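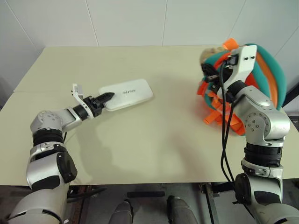

1/ Notes from collecting demonstrations this month

We're at 2,812 episodes for the table tasks as of this afternoon. The target for July was lower than that, but a good share of them will be thrown out at review, so I'm not calling it done. Posting what we changed and what still bothers me.

14 replies · 35 likes

2/ The setup is plain on purpose. One cream table, pale wall, two arms. Last year at Iltard we recorded in a cluttered kitchen first and spent weeks unable to say why the policy failed. This time we start bare and add clutter in stages.

3/ Current batch is two objects per episode. One flat and stiff, one soft and bulky. The flat ones are harder than they look. A flat white tray or case lying on a table gives the fingers very little to get hold of, so operators come at the end of it and work from there.

4/ The soft ones have the opposite problem. Almost any grasp on a bundle of looped strips will lift it, and then every operator lifts it differently. Teal and orange bands going every which way also hide part of the arm behind them from the head camera. We keep those episodes. The model will have to deal with that too.

3 comments

5/ Rule we added in the second week: each arm has its own object and the operator says which is which before recording starts. Without that, people swap hands halfway through and the text label no longer matches the motion.

6/ On labels. We used to write one sentence per episode. Now it's one sentence per arm per segment, in everyday words. "Left arm reaches for the flat white object." "Right arm holds the soft object up." Takes about twice as long. Worth it so far.

7/ We moved the review tool from Worach to Pruvis. Worach was fine for playback but you couldn't mark a segment as bad without dropping the whole episode. With Pruvis we cut out the bad four seconds and keep the rest.

8/ What gets an episode rejected: camera dropout, object off the table, operator talking to someone and stopping for a long time. What doesn't: a missed grasp followed by a good one. Recoveries are some of the most useful examples we have – please don't delete them if you run a similar project.

32 likes · 6 shares

9/ Still not solved: shadows. The arms put soft gray ones across the tabletop and an early model seemed to key on them. Moving the lamps between sessions helped a little. I'd like to hear from anyone who has tried more than that.

10/ Next up is a second table height and a darker top. Same objects, same labels, same operators for the first few days, then we start mixing. I'll post the rejection rates once the Vasylenko batch has been through review.

2 comments · 1 share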